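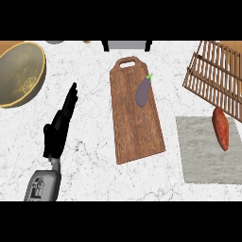 How many demonstrations must I record before I start the training?

Record 12 good demonstrations of one task first, and train with them. If the robot does not do the task well after this, add more demonstrations of the same task before you change any setting.

4. Recording a demonstration by remote control

In this section you move the simulated arm with the Flolleo hand controller, and Drerkon saves your movement. Please finish section 3 (calibration of the hand) before you continue. The kitchen scene is used for all steps, and the task is to move the eggplant from the cutting board to the bowl.

4.1 Before you start

1. Connect the controller to the computer and wait until the light on the controller stays green.
2. Start Drerkon and open the kitchen scene from the Scenes menu.
3. Check that the fingers of the robot hand are extended. If they are bent, open your own hand fully and press Reset Hand.
4. Look at the objects. The eggplant must lie on the cutting board and the sweet potato must lie on the towel. If an object is in another place, press Reset Scene.
5. Write the task sentence in the Task field. Use short words, for example: put the eggplant in the bowl. Use the same sentence for all demonstrations of this task.

Note: Drerkon treats a different sentence as a different task. A capital letter does not matter, but "place" and "put" are not the same for the program.

4.2 Recording

1. Sit so that your elbow can move freely. Hold the controller at the height of your chest.
2. Press and hold the side button. The robot arm follows your hand only while you hold this button.
3. Press Record. A short tone is played, and after it the recording begins.
4. Move the hand above the eggplant. Keep the fingers open during this movement.
5. Lower the hand slowly and close the fingers around the thick part of the eggplant. Do not grasp it by the green cap.
6. Lift straight up until the eggplant is free of the board.
7. Move to the left, over the rim of the bowl. Keep enough height, so that the hand does not push the bowl.
8. Lower the eggplant into the bowl and open the fingers.
9. Raise the hand, bring it back near the start position, and press Stop.

If your arm becomes uncomfortable in the middle of a movement, release the side button. The robot stops in its place. Move your own arm to a better position, press the side button again, and continue. The pause is removed from the recording automatically.

Caution: Do not press the side button while your hand is moving quickly. The simulated arm can jump, and the jump will stay in the recording. When you work later with the real arm, such a jump can damage the hand or hurt a person standing near it.

Caution: Rest your arm between recordings. When you are tired your movements become shaky, and the robot learns this also.

4.3 Keep or delete

After Stop, the program shows the recording again from the beginning. Watch it until the end and then choose Keep or Delete.

Delete the recording if:
- the eggplant fell and you picked it up again
- the hand pushed the bowl or the board to a new place
- the fingers went into the countertop
- you waited a long time without moving and without releasing the side button

A slow recording is not a bad recording. Keep it if the movement is smooth.

The longest recording which can be saved is 1,148 frames. When this limit is reached, the recording stops by itself and only Delete is possible. For the eggplant task, try to finish in less than 570 frames. The frame number is shown next to the Record button.

4.4 Changing the start position

If all demonstrations start the same way, the robot will have difficulty when the eggplant lies a little differently. Open Scene, then Variation, and choose level 2. Now the program turns and shifts the eggplant on the board each time you press Reset Scene. The bowl stays where it is.

Do not use a higher level for the first training. Marilou Dagdag, who tested this chapter, used the highest level from the start and had to record the whole set again.

4.5 If something is wrong

The arm does not move: check that the side button is held down. If the light on the controller is orange, repeat the calibration.

The arm moves in the wrong direction: you are probably using the mirrored view. Turn off Mirror in the View menu.

The fingers close too late: lower the smoothing value by one step and test without recording.

The Keep button is gray: the Task field is empty. Fill it in, and the button becomes active.

Continue with section 5, Training from saved demonstrations.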